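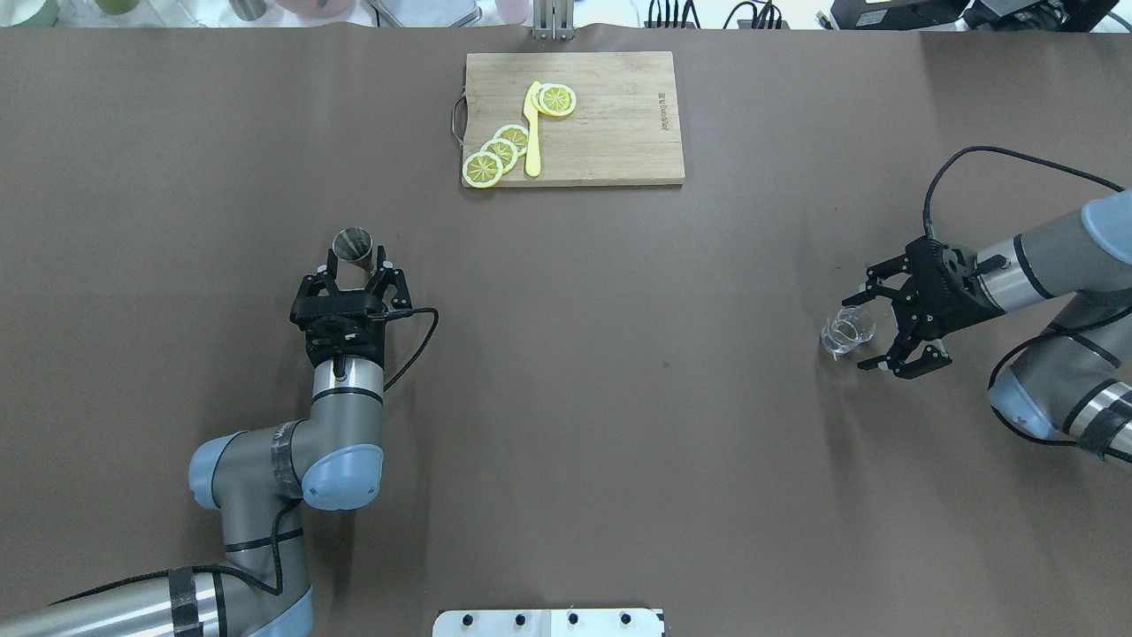
Moving a home media library off an old PC without losing watch history

Last updated July 29, 2019

Žofie Sýkora

I run a Greleck media server on a desktop PC in the spare room and it serves two TVs, a tablet and my mum's place over the internet. The PC is getting old and noisy, so I bought a Rawashdeh two-bay NAS to take over. Greleck is in the NAS app store and installed without any trouble.

The library is 843 movies, plus TV shows I haven't tallied. Most of it came from my own discs. The oldest thing in there is a documentary from 1964 that my uncle had on tape, and it took me ages to get the artwork and description right for it. I have edited a lot of titles by hand and I don't want to do that again.

What I have done so far:

- copied all the media files to the NAS in a share called Video
- copied the Greleck data folder from the PC to the NAS, into the app's own folder
- started the server on the NAS

It starts, and I can see all the posters, but every single item has a little grey bin icon on it and says unavailable. If I add the Video share as a new library it scans everything in fresh, with no watch history and none of my edits. So I end up with two copies of everything, one broken and one blank.

Is there a way to point the old entries at the new location? The PC is still working and I haven't deleted anything from it. On the PC the files were at D:\Video and on the NAS they are at /volume1/Video. Folder names underneath are exactly the same.

I would also like to know if the NAS will cope with converting video for my mum. Her connection is slow and she always has to use the lower quality setting. The old PC managed it fine.

Brudell

I moved mine from Windows to a NAS last year and got the same bin icons. Greleck stores the full path of every file, so when D:\Video disappears it thinks the files have gone. The trick is to add the new folder to the existing library before you remove the old one. Don't make a new library.

First, go into the server settings on the NAS and turn off "Empty bin automatically after scan". Do this before anything else. If it is left on, the server will throw out the entries it can't find, and your edits go with them. If you have already run a scan with it turned on, stop the server and copy the data folder across from the PC again.

Then:

1. Delete the new blank library you made. This only removes the entries, but check the box that says "Delete media from disk" is not ticked.
2. Open the old Movies library, choose Edit, then Folders.
3. Add /volume1/Video/Movies as a second folder. Leave the D: one in the list for now.
4. Save, and run a scan. Let it finish completely. With a library your size it might be up to 180 minutes on a two-bay box, as it has to read the start of every file.
5. Go back in and look at a few movies. The bin icons should have gone. If you click on File Info, each one should show two paths.
6. When you are happy, remove the D: folder from the list and scan once more.
7. Now you can empty the bin by hand.

Repeat for TV. I would do one library at a time so that if something goes wrong you know which one it was.

A handful of mine didn't match up on the first pass. They were all ones where I had changed the title by hand and the file name was something silly like disc2_final. For those I used Fix Match and picked the right one, then merged the two entries. Merging keeps the watch history from the older entry.

One other thing that caught me out was permissions. The Greleck app on the NAS runs under its own user, and that user needs read access to the Video share. If the scan finishes in a few seconds and finds nothing at all, that will be why. You set it in the NAS control panel under Shared Folders, and it has to apply to subfolders as well.

Widevstead

just rescan, worked for me. could be easier to start again with a clean library anyway, the old ones get slow

Amanuel Demissie

Brudell's steps are right, so I'll only add to them. I would not do a plain rescan as suggested above until you have checked the bin setting. That is how I lost the watched status on a lot of TV.

Before you start, take a copy of the data folder with the server stopped on both machines. If you copied it while the PC server was still running, the database may be incomplete, and you can get odd faults weeks later. Stop it from the tray icon, wait a minute, then copy. I keep a zipped copy on a USB drive as well.

Also sign the PC server out of your account before the NAS one goes live. The two share the same server ID once you have copied the data folder, and your apps will jump from one to the other. My TV kept showing the old server until I did this.

On converting for your mum: it depends on the model. The cheaper Rawashdeh units have a processor that will convert one 720p stream and not much else. Anything 1080p will stutter, particularly if subtitles are turned on, as they have to be burned into the picture.

What I do for my parents is make smaller copies ahead of time. Greleck calls this Optimise, and it is in the menu for each item. Set it to 720p and let it run overnight. Their app picks the smaller version by itself if the quality limit on their end is set low enough. The copies take up extra room - for me it was 1000 GB once I had done all the shows they like - so check your free space first.

If that is too much bother, leave the PC set up for a while as a second server just for her, and keep the NAS for the house.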